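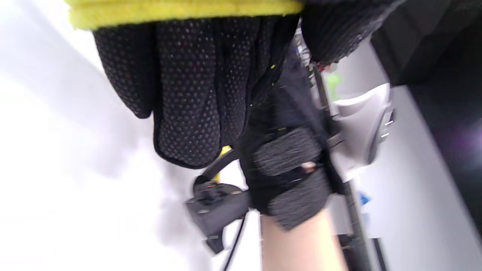 Gloves, rope and an old wall

In August I finally started the work on the garden wall behind our house. The previous owner, Hartmut Grube, told me that the oldest part is from 1767. I have not found any paper which proves this, but I like to believe it.

I am a beginner with dry stone. My neighbor Anneliese Hamann learned it from her father and she gave me one evening of lessons. The biggest stones go at the bottom, with the long side into the wall. You should never put one joint directly over another. She also said I must touch each stone only once, and at this I fail completely. I turn every stone in my hands until my back hurts.

My first pair of gloves was leather and lasted 9 days. Now I wear knitted ones with rubber dots. They are cheaper, and I feel the edges of the stone much better through them.
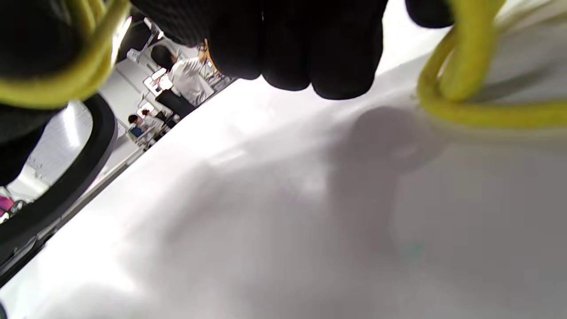

Keeping the line straight

For a straight wall you need a cord between two posts, and you move it up with each layer. I forgot this once after lunch. The result was a belly in the wall, and I had to take down everything to the second layer.

So far I have used roughly 320 stones. Anneliese thinks the small ones for filling will be finished before the big ones. Next week I will ask at the quarry if they sell the small pieces by the bucket.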